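Been looking at dining tables for 2 months and I have opinions. Mostly about the word "timber".

Farkeck has one listed as "solid timber look". Read that again. The word doing the work is "look". It's $508 and the delivery is extra.

Went to the Jurnach showroom at lunch. Bloke told me the top was oiled and would "only get better with age". Asked what happens if you leave a wet glass on it. He said to use a coaster. So it gets better with age provided you never put anything on it, got it.

The Holmgren catalogue says pale wood "makes a small room feel bigger". Our current table is pale wood. The room feels exactly as big as it is, and so does the pile of mail.

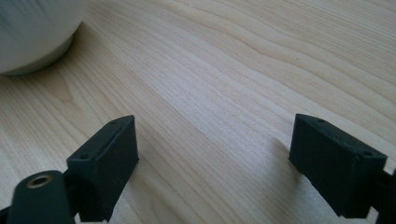 Then there's the care kit. $164 for two bottles and a cloth. I've been wiping ours with a damp dishcloth and a bit of detergent for 4 years – apparently this is the worst thing you can do to it. I'm still waiting to see the damage.

Somebody replied that I should sand it back and re-oil it every September. Every September! I don't even service the car that often.

Fair's fair, the Eston one was decent. Didn't wobble when I leaned on the corner, no drawer pretending to be useful. But they wanted a deposit before they'd tell me which country it was made in, and I reckon that's a question you should be able to answer for free.

Where I've landed: keeping the old table. If anyone's got a care kit they swear by, tell me what it did that a dishcloth didn't. Before and after photos please – same light in both.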